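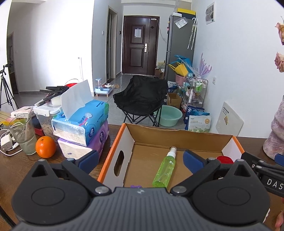

Testus hand-held gripper kit

For teams collecting manipulation data in homes, offices and other ordinary rooms

The Testus kit is a pair of hand-held grippers, one for each hand, with the charging gear, spare pads and software licence needed to start recording. Operators pick up, move and pack everyday items with the grippers, and the recordings are used to train two-armed robots. You don't need to own a robot arm to begin collecting.

Most of our customers are buying for the first time and want to know what the whole job will cost, so this page covers the kit and the things you'll need to budget for around it.

What's in the kit

2 hand-held grippers, left and right
2 sets of soft finger pads, one fitted and one spare
4 batteries and a twin charger
Calibration board
Hard carry case
Rodlow recording software, one seat for 12 months

Specifications

Weight of each gripper: 690 g with battery
Jaw opening: 85 mm maximum
Recording time: 46 minutes per battery
Storage: 337 GB usable on each gripper
Charging: 40 minutes from flat
Warranty: 2 years, parts and labour

Finger pads are a wear item and aren't covered by warranty.

Choosing between Testus and Cruzado

The Cruzado is our fixed bench station. It suits labs that run the same few tasks all year and have a room to give over to it. The Testus suits teams that want a lot of different places and objects in their data. It sets up on a kitchen table and packs away at the end of a shift.

If you're unsure, hire a Testus for a month first. Half the hire fee comes off the price if you buy within the same financial year.

Planning your budget

Hardware is usually the smaller part of a collection project. Operator wages are the biggest line in most plans we see. Allow for two paid days of practice per operator before you count any recordings, and for someone to check files at the end of each shift.

Other costs to put in the plan:

Spare pads. One set per gripper per month under daily use.
Extra batteries. The four supplied will keep one operator going on a short shift. For full days, order the eight-pack.
Storage. Copy files off the grippers daily. Plan on a second copy kept somewhere else.
Objects. Set aside a small sum for household items such as bottles, fruit, tissues and boxes. They get squashed or go off, and you'll want variety in colour and shape.
Home visits. If you're recording in people's homes, budget for a payment to the householder and a signed consent form.

The software seat renews yearly at the rate on your quote. Recordings stay readable if you let it lapse - you just can't process new ones.

Ordering and delivery

Kits are built to order at our Sarneck workshop. Lead time is four weeks, or six for orders placed in October, when many university budgets come due. Orders of five kits or more are shipped in two lots unless you ask us to hold them.

Prices are by written quote, valid for 40 days. Tell us how many operators you'll have, how many hours a day they'll record and whether you need training on site. Purchase orders are accepted from schools, universities and government bodies. Everyone else pays a 30 per cent deposit, with the balance due before dispatch.

Returns

Unused kits can be sent back within 14 days of delivery. Please keep the foam inserts, as the grippers can't travel safely without them. Opened pad sets and software seats can't be refunded.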